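## Drako planner FAQ

**Why does the planner stop when cloth fills the wrist view?**

Drako waits for two clear depth reads before it plans a move. A fold across the fingers blocks both. Set `occlusion_limit` to 70 and retry.
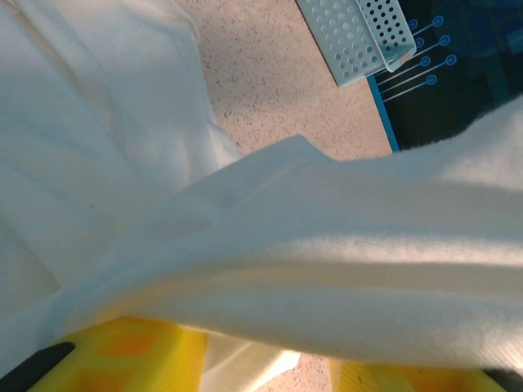
*Wrist view: white cloth over the yellow fingers, basket behind.*

**Can I run it without the Elten driver?**

Yes — use the Grara bridge on port 3462. Gripper force isn't reported in that mode, so grasp checks are turned off.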